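# Senano Cabin Seat Cover Programme
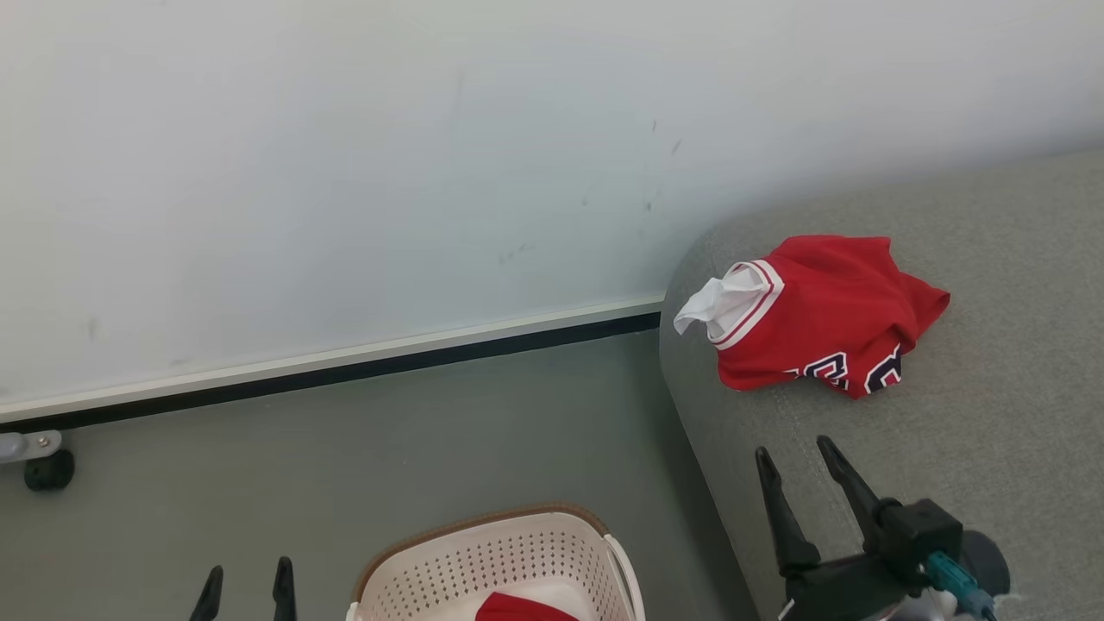
Senano supplies replacement seat covers, cushions and armrest wraps to operators of regional passenger aircraft, and to the maintenance organisations that work for them. Covers are made to the operator's own seat type and are delivered with the paperwork needed for the cabin file. The standard range is offered in twelve shades, of which the pale greys remain the most widely ordered. Light grey upholstery with a soft weave, such as that on the sofa, sits closest to the shade sold as Podine 4, and customers who wish to match a lounge or waiting area to their cabin may order the same cloth by the metre. Cloth sold for use on the ground is supplied without aviation documents and must not be fitted to an aircraft at a later date.

## Range

The programme is divided into two lines.

**Podine** is a woven cloth intended for aircraft flying frequent short sectors, where covers are changed often and washed by contract laundries. It is supplied in all shades.

**Cunari** is a coated material for crew seats, jump seats and any position where the cover is wiped down in place. It is supplied in black, navy and two greys. Cunari should not be ordered for passenger seats with heated cushions.

Both lines may be combined on one seat. Operators commonly specify Podine for the back and bottom cushions and Cunari for the armrest wraps and literature pocket. Where this is done, the two materials must be shown separately on the order form, with the part number of each.

## Technical summary

| Item | Podine | Cunari |
|---|---|---|
| Construction | Woven, backed | Coated, knitted base |
| Cleaning | Removed and washed | Wiped in place |
| Fastening | Hook and loop, or zip | Hook and loop |
| Smallest order, cover sets | 4 | 4 |
| Largest single batch, cover sets | 100 | 50 |
| Spare armrest wraps | On request | Included |

A cover set consists of one back cover, one bottom cushion cover and one headrest cover. Armrest wraps are listed as separate parts. Foam is not included in a cover set and must be ordered against the seat manufacturer's drawing.

## Burn testing and records

Each batch of cloth is sampled before cutting. Test pieces are prepared in the same build-up as the finished cushion, including backing, thread and any adhesive, and are sent to an outside laboratory. The report is held at Senano under the batch number and a copy is enclosed with every delivery.

Operators should note that a burn certificate applies to the materials as tested. If a cover is later fitted over a different foam, or repaired with cloth from another source, the certificate no longer describes the assembly and a new assessment will be required. Alasdair Geddes, who is responsible for test records, can advise on whether an existing report may be used for a proposed change.

Certificates are not reissued to third parties. Where an aircraft changes hands, the outgoing operator should pass on the original documents with the cabin file. If these have been lost, the new operator may apply in writing, quoting the batch numbers printed on the cover labels.

## Labels

A woven label is sewn inside the rear hem of each cover. It carries the part number, batch number, month of manufacture and a box in which the laundry marks each wash. Podine covers are to be withdrawn after 80 washes, or sooner if the backing has begun to lift. Covers on which the label has become unreadable are to be treated as having reached their limit.

Labels must not be moved from one cover to another.

## Fitting

Covers may be fitted by the operator's own cabin staff where the maintenance programme allows it. The following order of work applies to double seats.

1. Remove the bottom cushion and check the seat pan for loose items.
2. Fit the bottom cover with the label to the rear, and close the side fastenings before the front.
3. Fit the back cover from the top down. The recline button must remain free.
4. Fit the headrest cover.
5. Fit the armrest wraps last, with the seam facing downwards.
6. Enter the part and batch numbers in the cabin log.

Lap belts are to be passed through the openings provided. Openings must not be cut or made larger. A cover which does not line up with the belt anchorage has been made for a different seat type and should be returned.

## Ordering and lead times

Orders are accepted on form SC2, which is available from the sales office. The form asks for the aircraft type, seat manufacturer, seat part number and modification state. Photographs of the seat data plate are accepted in place of a written part number, provided that all characters can be read.

For seat types already on file, delivery takes some 50 working days from receipt of the order. For seat types not on file, one complete seat must first be lent to the Kļaviņa workshop so that patterns can be taken. The seat is returned with a trial set of covers, and production begins once the operator has approved these in writing. Orders received during January are scheduled from the beginning of the following month, when the cutting room reopens after its yearly maintenance.

Shade cards are sent free of charge. Shades seen on a screen should not be relied upon, and a cloth sample should be viewed under the cabin lighting before an order is placed.

## Returns and repairs

Unused covers may be returned within one month if the label shows no wash marks and the inner bag is unopened. Covers made to an operator's own shade or embroidered with its name cannot be returned unless faulty.

Minor repairs to seams and fastenings may be carried out by any organisation holding suitable approval, using thread supplied by Senano. Holes and tears in the cloth are not repairable.

## Contacts

- Sales and shade cards: Kirstin Purves
- Patterns and seat loans: Niall Yule, Kļaviņa workshop
- Test records: Alasdair Geddes
- Returns and faulty goods: Innes MacLeish

Questions on airworthiness documents should be put in writing to Hamish Rankin, quoting the order number and the registration of the aircraft concerned.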